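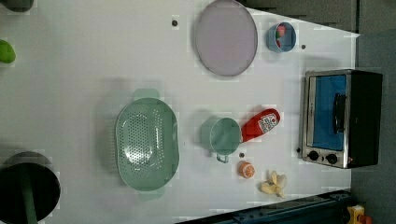
Assistance > Petit matériel de cuisine > Passoires et lots assortis

Ticket 3700 – passoire verte, eau qui reste au fond
Ouvert le 30/04/2019 par Ibrahim Afolabi
Priorité : normale
Statut : en attente pièce

Bonjour, passoire ovale du lot Livley, la vert sauge, deux poignées plates. L'eau stagne au fond après rinçage, surtout le riz. Posée dans l'évier ça s'écoule pas, tenue en l'air oui. La tasse du même lot RAS. Commande 655. Merci de voir vite, atelier cuisine des petits la semaine prochaine et j'ai que celle-là.

Réponse support
Bonjour, essayé avec la passoire surélevée ? Grille, dessous de plat, peu importe. Trous du fond bouchés ? Regarder aussi la bande percée sur la paroi. Brosse souple + vinaigre blanc, laisser une trentaine de minutes, rincer. Pas d'éponge métallique.

I. Afolabi
Fait. Vinaigre, brosse à dents, rincé 2 fois. Mieux mais pas réglé. Les trous du fond sont libres, je vois le jour à travers. Surélevée sur la grille du mini-four : coule normalement. Donc c'est le contact avec l'évier non ? Fond trop plat je pense.

Support
Oui probable. Sur ce modèle il y a normalement des patins à clipser dessous, sachet à part dans le carton. Vous les avez ?

I. Afolabi
Pas vu de sachet. Carton jeté en décembre evidemment. Dans le bac j'ai que la passoire, la tasse et la dînette (demi-agrume orange, bouteille rouge), rien qui ressemble à des patins.

Support
OK. Sachet de patins à renvoyer, réf. Honero 28, compatible. Délai 9 jours ouvrés. En attendant :
- passoire sur grille, jamais à plat au fond de l'évier
- riz et lentilles en petites quantités
- pas de lave-vaisselle tant que c'est pas tiré au clair, si le fond s'est affaissé à la chaleur ça va pas aider

I. Afolabi
Elle y est passée plusieurs fois, au lave-vaiselle. Panier du bas. Ça joue sur la garantie ?

Support
Non, mais panier du haut à l'avenir. Transmis à Manov pour l'envoi. Je laisse ouvert jusqu'à réception, dites-nous si ça coule avec les patins. Sinon échange.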